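## Part 3: Setting up your folding area

Okay, you've got the Bromard dryer rack on the wall and it hasn't fallen down, so you're past the hard bit. Now for the spot where everything gets sorted, which I care about way more than is healthy.

1. Pick a surface at hip height. Mine started out too low and my back complained all through July.
2. Wipe it down and let it dry. Plain soapy water is fine (I've tried the fancy sprays, save your money).
3. Decide where small stuff goes. Gloves, socks and dishcloths wander off if you don't give them a home, so put a basket at the back, on whichever side you don't fold with.
4. Lay gloves out flat and match them up before you put anything away.

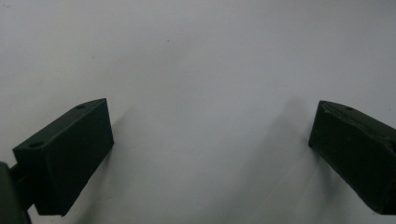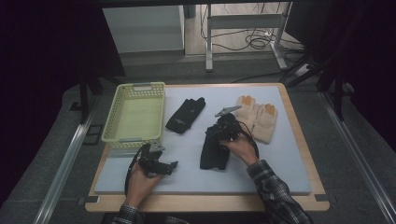 5. Clip the Zarton label strip to the shelf above. It holds 23 tags, and yes, I filled mine on day one!
6. Set the rack timer to 100 minutes for cottons. Knits get less, so start at half that and check.

**Note:** If the timer shows code 639, the door sensor is loose. Push the little plug back in until it clicks and carry on. Thabiso Hendricks taught me that one over the phone while I was standing there with an armful of towels.

**Caution:** Don't hang leather on the heated bars, ever. I cooked a really nice pair of driving gloves that way and they came out like crackers.

7. Load the top bar last. Heavy things go low, shirts go high, and leave a hand's width between them.

Next up is cleaning the lint tray, so grab an old toothbrush.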